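Wipe the hands down first, then argue about software

I've been looking after the humanoid at our Clustisstead site since June, and I'm going to say something that annoys the clever people I work with: most of what goes wrong with it is housekeeping. Boring, cloth-and-torch housekeeping!

Take the fingers. They've got shiny metal joints and black rubber tips, and every one of those tips picks up dust from the carpet and fluff off the cartons. Ebuka Onyeka wanted to retune the grip last month. I asked for 2 minutes and a damp cloth first – and yes, I was smug about it.
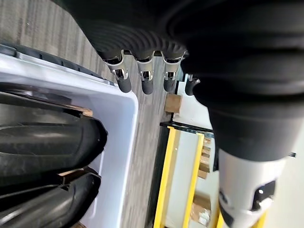
Then there's the bin. I like it parked on the same carpet tile every morning, because if it drifts a hand's width the reach gets awkward and everybody blames the arm. Ngozi Dauda reckons a good robot should cope with a wandering bin. Maybe so, but I'd still sooner put it back where it goes. 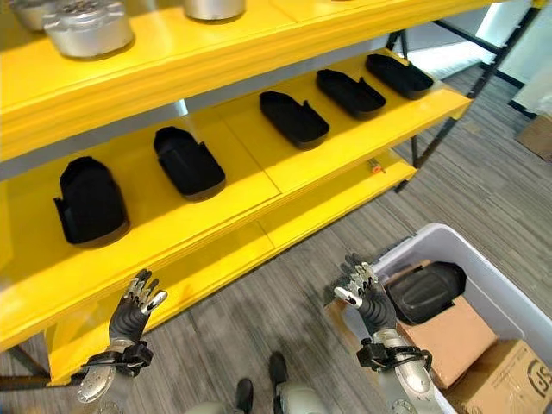

Same with the spacing of the black trays on the yellow shelves. Give the fingers room to get around each one and the day goes better. We logged 464 picks in one shift at Hetolton doing it my way, and I didn't open the toolbox once. Esko Laitinen still says that was luck, and he's welcome to come and hold the cloth.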